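## 4. Premier lavage – surmatelas Sidlow

1. Débrancher le boîtier. Attendre 2 minutes.
2. Retirer le cordon côté tête de lit – tirer sur la fiche, pas sur le fil.
3. Programme délicat, 20 °C, essorage 500 tours maxi. Pas d'adoucisant.
4. Séchage à plat. Jamais de sèche-linge.

**Attention :** ne pas rebrancher si humide. Risque de choc. 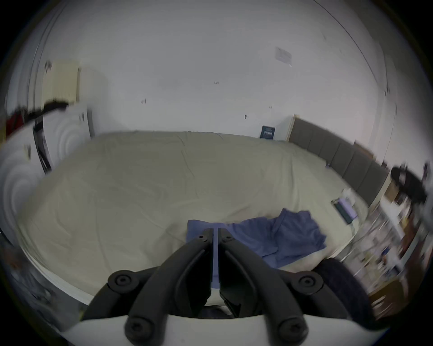
*Fig. 4 – Lit avec drap-housse beige, tête de lit grise.*

5. Remettre le surmatelas, puis le drap-housse par dessus. Bien tendre les coins.
6. Rebrancher, niveau 1 pour commencer.

Note : voyant orange fixe = code 157, voir section 7.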